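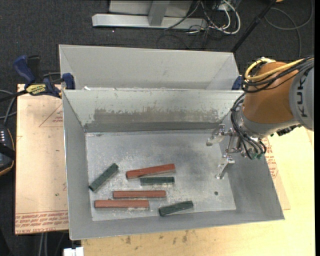 Zaneo invites applications for the position of Bin and Kitting Assistant at its Odstead warehouse. The position is part of the Hoekstra line, where small bars are sorted by color and length, moved between metal bins and packed into sets for dispatch to customers.

Reference: 3457
Location: Odstead
Positions available: 2
Closing date: 27th August

Duties

The successful applicants will:
- empty and refill sheet-metal bins according to the daily order list
- separate red bars from green bars and place each in the correct bin
- remove paper scraps and other debris from bins before refilling
- inspect bins for damaged walls or rims and report those that should be withdrawn from service
- assemble and label up to 200 sets per shift
- enter completed orders in the Uderari stock system

Requirements

Applicants must be able to tell colors apart reliably and to stand for most of a shift. Previous warehouse experience is welcome but not required. Training in the stock system is provided during the first weeks of employment. Safety shoes and gloves are supplied by the company and must be worn on the floor at all times.

Conditions

The positions are full time, with day and evening shifts assigned in rotation. Employment begins in January. The Odstead site employs 50 people and has a canteen, lockers and free parking - bicycles may be left in the covered area beside the loading dock.

How to apply

Applications should include a resume, a short cover letter and the reference number given in this notice. They may be submitted through the Zaneo careers page or handed in at the Odstead reception desk during office hours. Incomplete applications will not be considered. Applicants selected for interview will be asked to complete a short sorting exercise on site.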